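Progress report, second period
Flelldale Vehicle Heritage Workshop
Prepared for: Van Acker Fund
Prepared by: Etenesh Gashaw, project coordinator

Dear all,

With this report I inform you about the restoration of the Jolia delivery van and the training places connected to it. The period covered ends with August. The financial table was sent separately and I do not repeat it.

1. Body and chassis

When I wrote to you last time, the body was still standing on the chassis. It has now been lifted off and placed on the rotating stand. The chassis was blasted at the company in Prirnberg and came back with less rust than we feared at the front and more than we hoped at the rear. Both rear spring hangers had to be made new. The left sill was filled many years ago with body filler and newspaper, and under this there was almost no metal. We cut it out completely and welded in a new section, formed by the trainees on the folding machine.

The sliding door is the part which gave us most difficulty. Its lower rail is no longer available, and the one we bought second-hand belongs to the later model, which is 15 millimeters shorter. We decided to extend it. The door now runs, but it still needs adjustment at the rear roller before painting.

2. Engine and gearbox

The engine is taken apart. The crankshaft was measured and can be used again after grinding to the first undersize. The cylinder head had a crack between two valve seats and went to a specialist for repair. We are waiting for it since five weeks, and this is the main reason why the engine is behind the plan. The gearbox is finished, with new bearings and a new synchronizer ring for second gear. 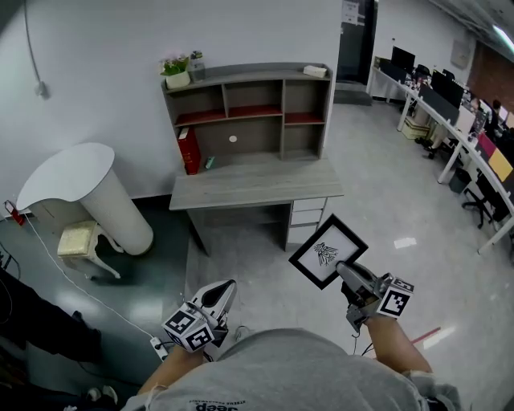 The wiring loom will be made in our workshop. The original one was in the van, but the insulation broke when we bent it. We kept it as a pattern and wrote down each length and color before removing it. I would like to thank the retired electrician from Prirnberg who came on a Saturday to explain the old fuse box to the group.

3. Training

In your agreement you support 2 full training places, and both are filled. The trainees have completed the welding module, and one of them also passed the external test. The second will repeat the overhead weld in the next period. Together they recorded 679 hours on the van, which is a little more than we planned. The additional hours come mostly from the sill and the sliding door.

4. Changes to the plan

I ask for your approval on one point. The original plan says that the van will be painted before the engine is installed. Because of the delay with the cylinder head I would prefer to paint the engine bay first and the outside of the body at the end. The cost stays the same. The paint shop needs 21 days of notice, so an answer before the next meeting would help us very much.

5. Next period

We will finish the door adjustment, fit the brake lines, and begin assembly of the engine when the head is returned. The seats go to the upholsterer as soon as we agree on the fabric. Two samples are in the post to your office. The darker one is closer to what we found under the driver's seat.

With kind regards,
Etenesh Gashaw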